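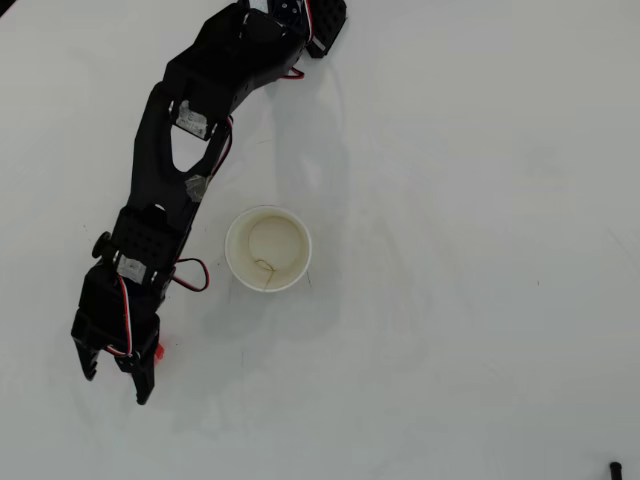 Triltley site model and salvage notes – February, Sunday, started 7:30 am

Quiet morning in the workshop, so I'm getting all of this down before the week eats it. Big step forward on Triltley. The demolition permit for the old hall came through and Handoter have confirmed they'll strip the inside by hand before the machine goes in. I'm thrilled about this! We pushed for it at the last two site meetings and I had half given up.

What we get out of it: the roof trusses, the hall floor and most of the wall lining, if it comes off without splitting. My count from the walk-through is 207 floorboards long enough to be worth de-nailing. The short stuff by the stage I left out, too many old screw holes and a patch where somebody put down lino with black glue. That glue needs testing before anyone sands it or even scrapes at it. Please don't be keen and start early.

Trusses

Went up the tower with a torch and a moisture meter. The timber is lovely, tight grain, hardly a knot in the bottom chords. Readings were fine everywhere except the north end, where the gutter has been dumping water behind the fascia for who knows how long. One truss there is soft at the heel and I could push a screwdriver in to the handle. I've marked it with orange paint on both sides. It comes down last and gets propped first.

The bolts are the old square-headed kind and most of them look like they'll turn. I soaked three with penetrating oil and will try them on the next visit. If they move, we can take the trusses apart on the ground and keep the full lengths. If they don't, we cut beside the plates and lose 400 mm at each joint, and that would hurt, as the new foyer roof only just works with what we have.

Model, 1:100

Rebuilt the base for the third time. The street falls more than the first survey showed, so the corner shops were floating. Now they sit properly and the ramp makes sense at last – you come in off the footpath level with the foyer, no step, and the homes upstairs get their own door around the side. There are 35 homes in the current scheme. The massing looks so much calmer with the top floor pulled back from the lane, and I spent far too long just crouching down and looking along the street at eye height. It's going to be a good building.

Still to make:
Awning over the shops (thin card, not the grey board, it warps)
Street trees, bare ones
The neighbour's garage, which matters for the shadow drawings
A lift-off roof so people can see the foyer trusses

Niazi facade samples

Two brick samples arrived from Niazi, the dark one and the buff. Put both outside against the fence and looked at them at 8 am and again at noon. The buff goes pinkish in full sun and I like it a lot more than I thought I would. The dark one is handsome but swallows every shadow, and you lose the recessed joints completely. Have asked for a third, somewhere between them, with a rougher face.

Mortar colour is still open. Try the buff with a sandy mortar, flush, and then again raked back a little. Make the panels big enough to judge from across the yard this time.

Ritby storage

Ritby can give us the back half of their shed for the salvaged timber. Dry, concrete floor, roller door wide enough for the truss lengths if we come in straight. Needs bearers and stickers laid out before the first load. Stack by length, ends painted, one tag per bundle with the room it came from. On the last job we skipped the tags and spent days working out which boards belonged together.

To do next

Ring Handoter about propping for the north truss
Book the glue test
Check the width of the lane against the truck, with mirrors
Order bearers
Cut new card for the awning
Try those three bolts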